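Ticket 605: policy stalls when the bin lid is half on
Project: Kenara (two-arm bin task)
Component: Matubbar training scripts
Status: open, method question mostly answered
Opened: 23 April 2024

1. Symptom
With the lid fully off, the policy picks red parts all day long. Put the clear lid partly over the bin and it used to hover above a part seen through the plastic, close on nothing, and hover again. The ribs seem to smear the part enough that the depth estimate wanders.

2. What we changed
We dropped the single grasp score and trained two: one for "is there a part" and one for "can I get straight down to it". Same demos, same network, just relabelled. The second score is meant to fall off sharply under the lid, so the arm should go for parts in the open section first. One of the fixed-view samples used for relabelling:
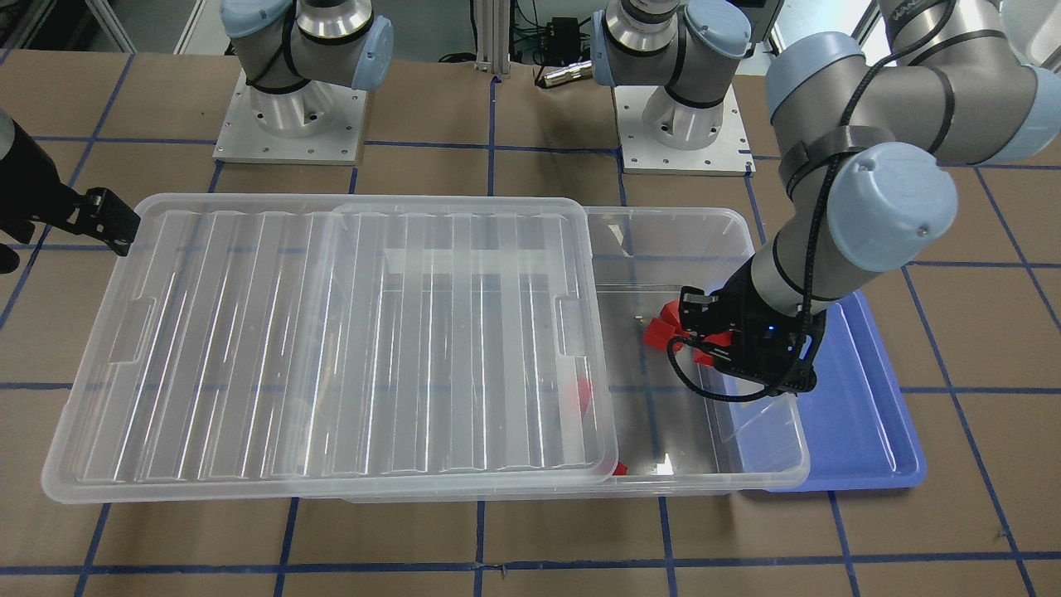 3. Result so far
This is the fun bit! Over 79 trials with the lid in random positions, the stall came back only 2 times, both with a part right under the lid edge. I ran the old checkpoint again straight after, on the same layouts, and it stalled on nearly all of them, so I'm fairly sure it isn't luck with the lighting.

The head view is where the split really shows. Parts on the open floor of the bin score high on both, while the one under the ribs scores high on "part" and very low on "reach", and that's exactly what we hoped for.

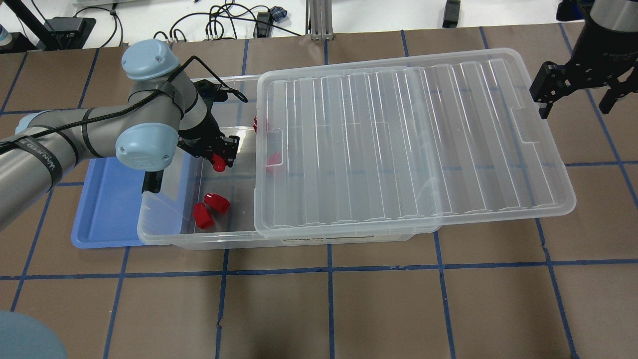

Fig. 2. Head view, red part in the gripper, lid askew over the bin.

4. Still to do
- Edge cases: try a softer label for parts within a finger's width of the lid edge.
- Let the low "reach" score trigger the other arm to shift the lid. The Wekley planner already has a hook for this, I just haven't wired it up (very keen to!).
- Repeat with the Bollura parts set, which is smaller and shinier.

Please don't close yet. Logs and both checkpoints are in the ticket folder.

Related tickets
Matubbar: relabelling script skips last demo
Kenara: head view drifts after restart
Wekley: planner hook fires twice
Bollura parts set: missing meshes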